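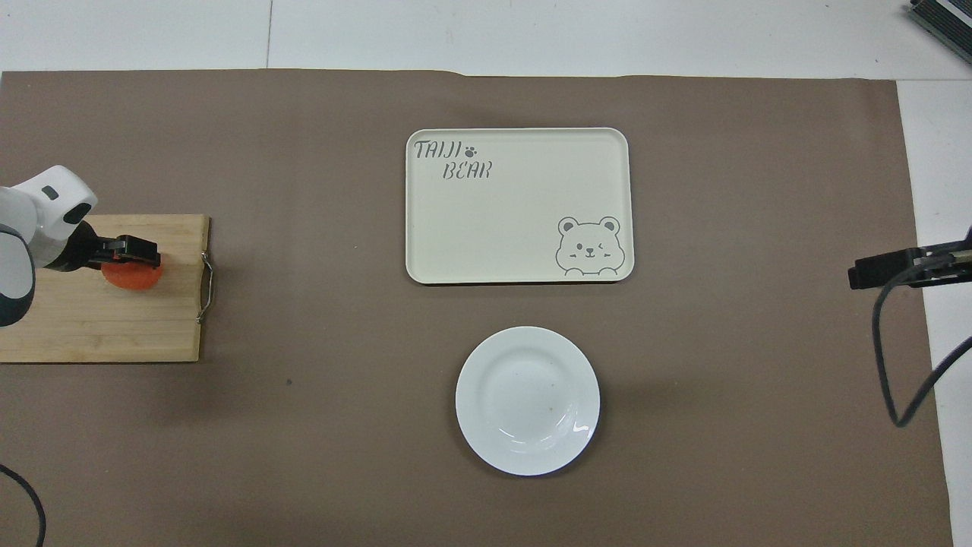 Figure 8.1 One arm at work over the cutting board, with the tray and the plate on the mat beside it.

Chapter 8
Learning from a Demonstration

By the end of this chapter you should be able to:
prepare a short list of questions before visiting a workplace that uses robots
keep a record of a demonstration while it is going on
tell apart what you saw, what you were told and what you worked out for yourself
write up a visit in a form that somebody who was not there can use

8.1 The open day at Salico

Most people meet an industrial or research robot for the first time as a visitor. They stand behind a line on the floor, somebody talks, the machine moves, and then the group goes on to the next room. A good deal can be learned in that time, but much of it is lost by the evening if no notes are taken.

The example used in this chapter is an open day held by Salico at its Halport workshop on 22 Oct 2023. A class of 35 students from Gekville Technical College attended with their teacher, Ratree Klinhom. They were split into groups, and each group spent 60 minutes in the building. The last part of the visit was a tabletop demonstration run by Pieter Shabalala, a technician, and Daichi Hayashi, who had set up the table that morning.

The task was a plain one. The arms were to pick up a small item of food and move it between a cutting board, a plate and a tray. Jobs of this kind are called pick-and-place tasks, and you met them in Chapter 2. They are popular at open days because the audience can follow them without any background. Everybody knows what it is to put a piece of fruit on a plate, so attention can go to how the machine does it.

Before the arms were switched on, Pieter Shabalala asked the students to write down what they expected to be difficult. Nearly all of them wrote that the robot would squash the fruit. Several wrote that it would be too slow. One student, Rhea Belmonte, wrote "finding the edge of the plate", and her group came back to that remark later when they planned their report.

8.2 What to look at first

When a demonstration starts, the eye goes straight to the gripper. This is natural, but it means that the rest of the set-up gets missed. Take the first minute to look at the table instead. Ask yourself what has been put there for the task and what has been put there for the machine.

At Salico the objects for the task were ordinary kitchen things. The board had a wire handle, and the tray was a cream one with a cartoon bear and the words "TAIJI BEAR" printed on it. The brown paper under them covered most of the white tabletop. Daichi Hayashi told the students that he lays fresh paper for each open day and smooths it by hand, and that he does not mind a crease as long as it is away from the objects. 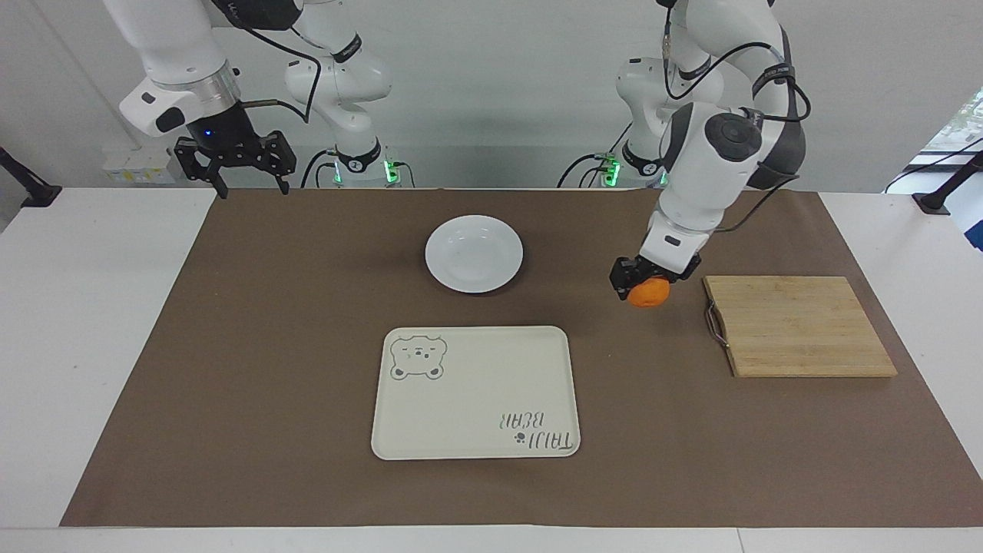 Figure 8.2 The two arms seen from the other side of the table. One gripper holds the orange above the mat while the other is open and empty.

Notice in Figure 8.2 that the two arms are doing different things. A visitor who watches only the arm with the orange will have nothing to say about the other one, and yet where an idle arm waits is a proper design question. It has to be clear of the objects and clear of its partner – and it should still be near enough to be of use. Make a note of its position as well as that of the busy arm.

Look too at the cables. They have to follow every movement of the joints, and a cable that is too short will limit the reach of the arm. Lights on a machine are also worth recording. The green ring lights at the bases and the small blue one at the empty gripper can be seen in Figure 8.2. Write down the colour and the place first, and ask for the meaning afterwards. The same colour may stand for different things on different makes of machine.

8.3 Seen, told, worked out

Ratree Klinhom asks her classes to rule each page of the notebook into columns before they leave college. The first is for things seen, the second for things told, and the third for things worked out. Here are some lines from the page kept by Pongsak Wattanapong.

Seen: The gripper has two fingers.
Told: The fingers can be changed for other jobs.
Worked out: A flat plate would be harder to pick up than an orange, as there is little for the fingers to close on.

The third entry may be right or wrong. Pongsak did not see either arm lift the plate, and he marked the line with a question mark so that he could ask about it before leaving. Entries of this sort often make the best questions, and they should be kept even when the answer goes against them.

Activity 8A

Work in pairs with Figures 8.1 and 8.2. Rule a page into the same columns. Fill in the first column only, using both figures, and then swap pages with another pair. Cross out any line that does not belong under "Seen". Keep the page, as you will need it again in Section 8.4, where we turn to the questions the class sent to Salico before the visit.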